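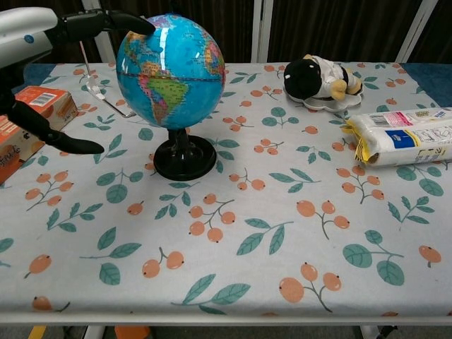 October, gone eleven at night

Right, money. I promised myself I'd get the numbers out of my head and onto paper before bed, so I can stop doing sums in the bath.

The second arm is going to happen, I think! Gaspard rang after lunch and he's all but said yes, as long as I can show him where every penny goes. He wants one sheet, no waffle. Colette says he said the same about the first one and then asked for four more sheets, so I'm making the long version anyway and hiding it in a drawer.

The big question is still Cilton or Futel. Cilton's arm is cheaper to buy but you pay for the support every year (and you do need the support, I've rung them often enough). Futel's costs more up front and they throw in 3 years of cover, plus the man from Rumthorpe would come and set it up. I was all for Cilton this morning. Now I've wobbled. If I spread it over the whole time we'd keep the thing, there's hardly anything in it, and I do like the idea of a person turning up at the door.

Then fingers. The plain two-fingered black gripper is fine for most of what we do, but I keep looking at anything round and shiny and thinking, hmm. A globe is a horrid thing to get hold of. Bailly do soft pads, 40 pounds a set, and I want two sets so there's always a spare. Colette thinks I should ask for 50 in the budget to cover the postage going up. Sensible woman.

Things I keep forgetting to put down: a longer cable, another table (the folding sort won't do, they wobble), and insurance, ugh. And odds and ends for it to pick up! Those come out of my own purse more than they should. A soft toy, a packet of something, a plate with a fancy edge, it all adds up, and I never keep the receipts. New rule from tomorrow: receipts in the biscuit tin.

Gaspard also asked whether we could hire for a few months first. I've written to both firms. Futel answered within the hour, very friendly, no price. Cilton haven't said a word yet.

Must ring Rumthorpe before ten. Bed.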